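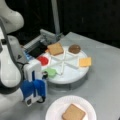 Barnitz, Dec 20, 2019

Section 9. Recording sandwich demos, Lullex cell

Tray loaded, plate out front, arm in frame. Then:

1. Wipe the table. Home the arm.
2. Load the divided tray. One item per wedge, never two.
3. Open Flandach, new session, type the task name. Spelling matters, the sorter is dumb.
4. Hit Record BEFORE touching the arm. Wait for the beep.
5. Guide the arm through one pick and one place. Smooth. No stopping to think.
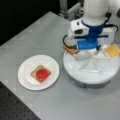 Fig. 9-2. Red topping on bread, plate left of tray.

6. Hit Stop. Mark it good or bad right away, not at the end of the day.
7. Change the order of the items every so often. Same order every time = model learns the order, not the food.

NOTE: Target is 200 good episodes per task. Minimum 145 or training wont start.

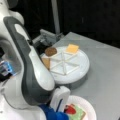
CAUTION: Hands off the tray while the arm is live. E-stop within reach, always. Speed cap stays at 85 percent.

8. Dropped item? Keep the episode, mark it bad, add the tag "drop". Dont delete. 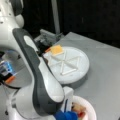
9. Reset everything, go again from step 4. New task name, start at step 3.

Backups: copy the session folder to the Leung drive before you log out. Check the file count macthes.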